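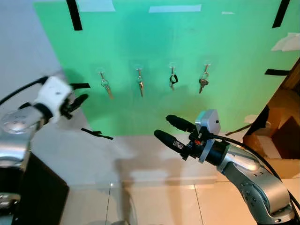 Otumach推出"Thân"门边钥匙挂板套装，十一月起在Prellville发售

一块绿色的板子，一把贴上去就能用的透明挂钩，请全家的钥匙回到门口来

（Prellville讯）居家收纳用品公司Otumach今天宣布，公司筹备已久的门边钥匙挂板套装"Thân"将于十一月在Prellville的门店和公司网站同时上架。套装的内容说起来很简单：一块可以平贴在墙上的绿色挂板、8枚透明粘胶挂钩、20张可以写字的小纸卡、黑白两色的固定胶带，外加一本薄薄的使用手册。它要解决的事情也很简单，就是早晨出门之前，鞋子穿好了，包也背上了，人却站在门口把每个口袋都翻过一遍，嘴里念着"钥匙呢，钥匙呢"。

我们相信读到这里的各位，多多少少都有过这样的早晨。有人的钥匙在昨天那件外套里，有人的在厨房台面上压在超市小票下面，还有人的钥匙一直插在门外的锁孔里，过了一夜才被邻居敲门提醒。Otumach这几年做过鞋架，做过抽屉隔板，也做过挂在柜门内侧的锅盖架，客人来店里聊天，聊着聊着总会绕到钥匙上来。鞋子再乱，总还在地上；钥匙这样小的东西，丢在一个两居室里，就够一家人找上半天的了。

从一只饼干罐说起

"Thân"这个名字是产品负责人Thư Châu起的。在越南语里，这个字有亲近、相熟的意思，她说，钥匙大概是一个人身上最亲近的东西之一了，每天摸好几遍，闭着眼睛也能认出哪一把是家门的，哪一把是信箱的，可是我们对它又很马虎，进了门随手一丢，便不再管它。

Thư Châu小时候家里有一只装钥匙的饼干罐，放在鞋柜上。罐子很好看，全家人也都很守规矩，回家第一件事就是把钥匙扔进去，当啷一声。麻烦的是里面的钥匙越积越多，旧自行车的、搬走的亲戚留下的、不知道哪个箱子上的，统统缠在一起。到了要出门的时候，还是得把罐子倒过来，把钥匙摊在鞋柜上一把一把地挑。

"东西有了地方放，和东西放得看得见，中间还差着一步呢，"Thư Châu回忆说，"我妈妈每次倒罐子，我就蹲在旁边帮她认。她问，这把是什么的？我说不知道。她又把它放回罐子里去。那把不知道是什么的钥匙，到我上大学那年还在里面。"

所以做"Thân"的时候，她从一开始就定下来，钥匙要一束一束分开挂，挂成一排，彼此之间留出空当，谁也不压着谁。长柄的、短柄的、带着橡胶圈的、两把串在一起的，挂起来以后各有各的样子，站在门口一眼就能看清楚。少了哪一束，那里就空着一个钩子，也一样看得清楚。

为什么是绿色的板子

设计过程中被问得最多的，恐怕就是颜色了。公司内部最早倾向于白色，理由很充分，多数人家的墙是白的或者浅灰的，白板贴上去不显眼。样板做出来以后，大家把它贴在办公室门口用了一阵子，结果银色的钥匙挂在白板上，傍晚光线一暗，几乎看不出轮廓。换成黑色，银色的钥匙倒是醒目了，深色的钥匙扣又不见了，而且有同事觉得进门迎面一块黑板，总像是要上课。

后来试到了绿色。银色的钥匙、黄铜色的钥匙、黑色的橡胶圈，放在绿底子上都分得出来，贴在浅色的墙上也还算和气。Thư Châu笑着说，这块绿色后来又改过好几回，深一点、浅一点、偏黄一点、偏蓝一点，改到最后负责采购的同事见到她就绕着走。最终选定的是一种比较稳重的绿，日光下和灯光下看起来差别不大，也不容易看厌。

板子做得比较大，这一点也要向各位多说两句。市面上的钥匙架往往是窄窄的一条，挂满了就没有余地。"Thân"的挂板宽宽大大的一整块，中间挂钥匙，四周还空着许多地方，可以留给便条、快递单，或者孩子从学校带回来的通知。您要是喜欢清爽，什么都不放，让钥匙自己待在当中，也很好。

挂钩为什么是透明的

套装里的挂钩是透明塑料的，背后带胶，撕开就能贴。贴到绿板上以后，只剩下淡淡的一个圆影子，远看时注意力都在钥匙上面。我们起初也做过彩色的，一人一个颜色，爸爸蓝的，妈妈红的，想得挺周到，可是试用的家庭告诉我们，颜色一多，板子就花了，况且谁家也不愿意为了颜色吵架（确实有两个孩子为了黄色的那一枚争了一个晚上）。

透明挂钩还有一个好处，就是位置可以慢慢商量。我们建议刚开始的时候先贴四枚，在板子中间排成横的一排，高度大体相当就可以了，不必拿尺子去量。用上几天，看看哪一束钥匙又长又沉、爱往旁边歪，就给它两边多让出一点地方；看看家里最矮的那位够不够得着，够不着，就整排往下挪。其余的挂钩先留在袋子里，等真的需要了再贴。许多家庭用到最后也只贴了四五枚，剩下的拿去挂了抹布和剪刀，我们听了一点也不介意。

固定胶带也是一样的道理。套装配了白色和黑色两种，白的和浅色墙面接近，黑的在绿板边上看得清楚，方便日后检查有没有翘边。有的家庭上沿用白的，四角和两侧用黑的，长长短短贴了好几条，样子随意些，过起日子来倒也自在。讲究整齐的朋友可以按照手册上的图样，裁成一样长再贴。

Pedora公寓的四十户人家

在正式上架之前，Otumach请Prellville城东Pedora公寓的40户住户帮忙试用。Pedora是一处老公寓，走廊长，门厅窄，家家户户进门的那一小块地方都挤得很，鞋柜、雨伞、婴儿车、还没拆的纸箱，全靠在一起。我们挑中这里，也正是看中了它的挤。要是在这样的门厅里都找得到一块墙面来挂钥匙，那么换到别处，多半也没有什么难处。

试用为期20天。头几天收到的意见里，有一半都在说同一件事：忘了挂。人的习惯到底是顽固的，进门把钥匙往桌上一放，手比脑子快得多。有一位在面包房上早班的住户，凌晨四点出门，家里人都还睡着，她说自己以前最怕的就是在黑暗里翻包，翻得哗啦哗啦响。板子贴好以后，她头三天还是把钥匙放在包里，第四天早上又翻了一回，翻到丈夫开了灯，从那天晚上起她便老老实实地挂上去了。

另一户住着祖孙三代，钥匙尤其多。老人家管着储藏间和信箱，年轻夫妻各有一束，孙女放学早，也有自己的一把。以前他们用一根绳子把备用钥匙全串在一处，谁要用就整串提走，提走的人又常常忘记还。现在改成分开来挂，每束下面贴一张小纸卡，老人家亲手写的，字很大。孙女嫌"信箱"两个字不够好看，在旁边画了一只鸽子。

也有提意见提得很直率的。有住户觉得纸卡太小，有住户嫌手册里"归位"这个词太像办公室用语，还有一位先生来信写了满满两页纸，讨论钥匙的齿应该朝左还是朝右。他的结论是应当朝左，我们在手册里写的是随您喜欢，不过那封信大家传着看完了，很感谢他。

根据这些意见，正式版把纸卡加宽了，手册从头到尾改写过一遍，语气也放松了许多。挂钩的弯口比试用版稍微深了一点，好让两把串在一起的钥匙也能稳稳当当地套进去，取的时候向上一提即可。

趁着贴板子，把钥匙理一理

在Pedora的时候，我们发现一件很有意思的事。住户们为了往板子上挂钥匙，总要先把家里的钥匙全都找出来，而这一找，往往就找出了一个下午的话题来。这把是从前租的房子的，忘了还；这把是行李箱的，箱子早就没了；这把很旧，颜色都发暗了，谁也说不出来历，可是谁也舍不得扔。

于是手册里专门添了一章，讲怎样整理钥匙，现在把大意抄在这里，没有打算买套装的朋友也可以照着做。

先腾出一张桌子，铺一块旧毛巾，免得刮花桌面。把抽屉里的、包里的、大衣口袋里的、花盆底下的钥匙都拿来，一把一把放开。能认得的，当场试一试锁，试过了再写卡片。不要凭印象写，我们的同事里就有人把地下室的钥匙标成阳台的，标了大半年。

每天要用的挑出来，一人一束，尽量轻。不少人的钥匙圈上除了钥匙还有会员卡、开瓶器、小手电、旅行带回来的纪念牌，提在手里像一串葡萄。纪念牌若是舍不得，就留一个。每束留一点能摸得出来的分别，比如这一束套一个黑色的橡胶圈，那一束用大一点的金属环，天黑的时候手一摸便知道了。

隔几天才用一次的，比如储藏间、自行车、信箱，可以两把穿在一个环上，挂在这一排的末尾。一年用不上一回的，就不要上板子了，装进信封，信封上写清楚，和重要的文件收在一起。至于那些谁也认不出来的钥匙，手册建议单独放一个小盒子，写上当天的日期，过一年再打开看看。

保险箱的钥匙、老人药柜的钥匙，请不要挂在门口。写卡片时也请不要写门牌号和姓名，写"大门""后门"或者画个记号，家里人看得懂就够了。挂板的位置最好避开从门外或窗外一眼能望见的那面墙，孩子还小的家庭，要挂得高一些。

贴板子的几点说明

墙面要平整干燥，贴之前用拧干的软布擦一遍，等它干透。新刷的墙请多等些日子再贴，墙纸和掉粉的墙面不适合用胶带，可以改用螺钉固定，挂板背面已经标好了打孔的位置，螺钉需要自备。

最好两个人一起动手，一个人扶着板子，另一个人退后几步看看正不正。先贴上沿，再贴两侧，最后压四个角。胶带如果皱了，撕下来换一段新的，或者就让它皱着，在它旁边再补一条，只要粘得牢，都不要紧。

挂钩贴好之后，请按住停一会儿，当天晚上先别挂东西，第二天再挂。我们知道板子已经上墙了，钥匙就在手边，忍一晚上是有点难的。挂钩只适合挂钥匙一类的小物件，请不要把整只手提包挂上去。日后要挪位置，手册最后一页画了拆取的步骤，慢慢拉，不要硬拽。

套装里的挂钩用完或者丢失了，可以单独添购，胶带和纸卡也是一样，不需要再买一整套。

十一月，来店里坐一坐

为了庆祝"Thân"上架，Otumach在Prellville的门店整个十一月都会摆出一张长桌，桌上有剪刀、胶带、各种粗细的笔，欢迎大家把家里那一堆理不清的钥匙带过来，在店里慢慢理。每天下午三点以后，Thư Châu和产品组的同事都会在桌边帮忙，写卡片也好，换钥匙环也好，或者只是听您讲讲某一把钥匙的来历，我们都很乐意。茶水是有的，饼干也有，装在罐子里。

店里的墙上会贴好挂板，各位可以随意取下钥匙再挂回去，试一试手感，看看这样的高度和间距适不适合自己家里。带孩子来的朋友，孩子可以在纸卡上画画，画好了带走。Pedora公寓的几位住户也答应了抽空来坐坐，各位若想知道真正用过的人怎么讲，问他们比问我们更可靠些。

Thư Châu在谈到这次上架时说："我们做的是很小的一件东西，小到我跟朋友介绍的时候，常常要停下来想一想，怎么样才能讲得不那么啰唆，结果每次都讲得很啰唆。可是我自己每天晚上回到家，把钥匙挂上去，听见那轻轻的一声，就觉得今天的事情做完了，可以去洗手吃饭了。要是别人家里也能有这么一下子，我会非常高兴的。"

她还补充说，母亲家里现在也贴了一块板，饼干罐洗干净以后拿去装茶叶了，而那把不知道是什么的钥匙，母亲坚持要给它也留一个钩子。

关于Otumach

Otumach是一家设在Prellville的居家收纳用品公司，主要设计和销售门厅、厨房与书桌周边的小件收纳用品，产品包括鞋架、抽屉隔板、柜门挂架，以及即将上架的"Thân"门边钥匙挂板套装。公司的新产品在发售前都会请本地住户在自己家里试用，再根据他们的意见修改。

媒体联络

需要样品试用、产品资料或采访安排的媒体朋友，请与Otumach产品组Thư Châu联系，也可以在门店营业时间内直接到长桌来找她。Pedora公寓的住户采访须事先征得本人同意，我们可以代为询问。

"Thân"套装内容：绿色挂板一块，透明粘胶挂钩8枚，可书写纸卡20张，白色及黑色固定胶带各一卷，使用手册一本。钥匙请自备。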